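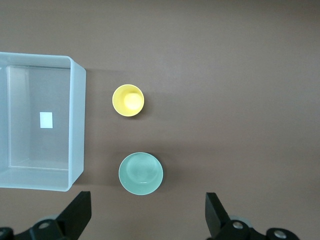
Clear bin, yellow cup. Starting small!

OK friends, it's bin season. I've been putting off the Big Cupboard Sort since March and I am finally doing it, and I'm weirdly excited?? Thread as I go.

First thing I learned: I love a see-through bin. You can tell what's in it from across the room, and you stop buying a third set of kids' cups when two sets are hiding in the back. (Ask me how I know.)

The yellow cup stays, by the way. It's the perfect size for juice, for rinsing paint brushes, for scooping rice. I would take ten more of these.

Beca Lougher got me into the two-bin way of sorting. One bin for stuff that gets used every week, one for stuff that's moving on. There's no maybe bin! The maybe bin is how I ended up with the Big Cupboard in the first place.

My other tip is to cover the table before you start. I like plain brown paper, the kind on a big roll. Everything shows up so well against it, and when you're done you fold it up, crumbs and all.

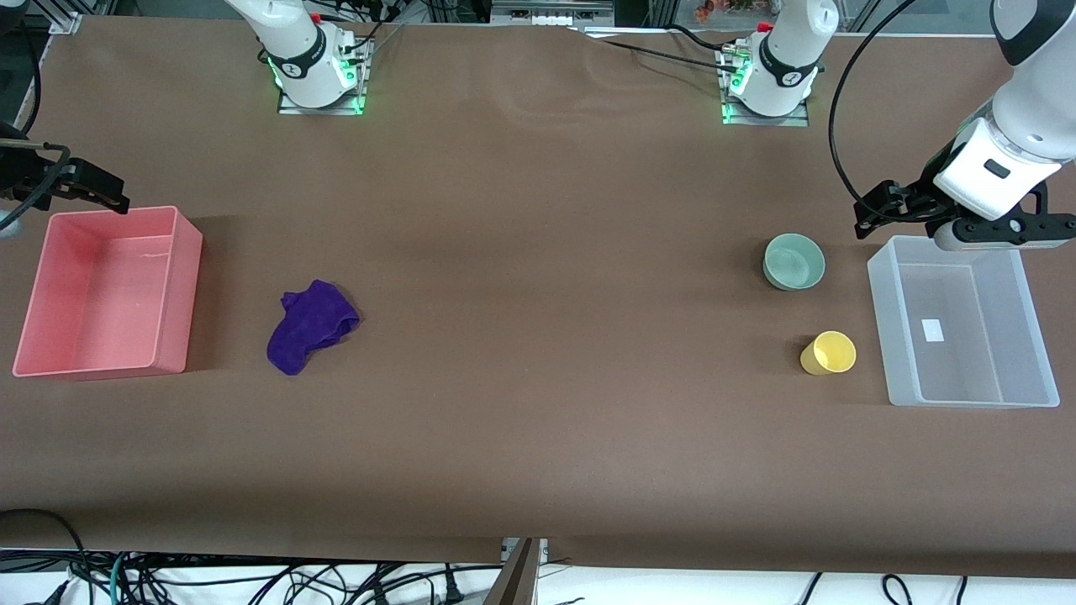 Pink bin on one side, clear bin on the other, bowl and cup and purple cloth in between

Can we talk about that pale teal bowl next to the yellow cup? Those two colors together make me so happy. I want to paint a whole kitchen like that.

The purple cloth is my favorite kind of thing to sort, too. Soft stuff goes in last, on top of the dishes, and then nothing rattles when you carry the bin down the hall.

Finlay Moffat asked if pink is for keeping or for moving on. Pink is moving on! Clear is keeping, so I can see it all once it's up on the shelf.

Also Finlay, if you're reading this, yes you can have first pick of the mugs. Bring a box.

Next up is the drawer of lids. Wish me luck, and if you have a good way to store lids PLEASE reply, I'll try anything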